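Koivisto dealers got a letter on Wed 18 September saying the Kellach plant will stop building the 16-series compact tractor and that Skollov will take over the parts business. The letter calls this good news for owners. We have our doubts.

Skollov says it will stock 1,758 part numbers. It does not say which ones, or at what price. When it took on the Cula baler line, hydraulic seals went on back order in March and many owners ended up buying used.

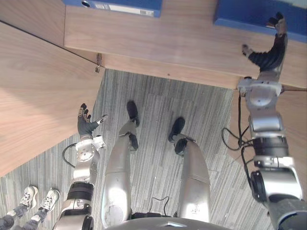

One reader, with 600 hours on a Kellach-built loader, wrote in to say we are too gloomy and that the old parts counter was never quick either. Fair enough, but a slow counter still had a person behind it. The new one is a web form.

Dealers have been promised a full price list. Until it shows up, we would buy filters and belts now and believe the rest when we see it.

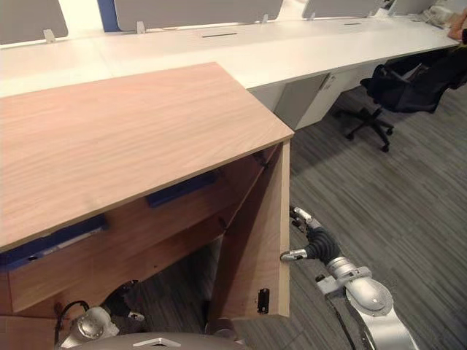
Cabinet with its door open.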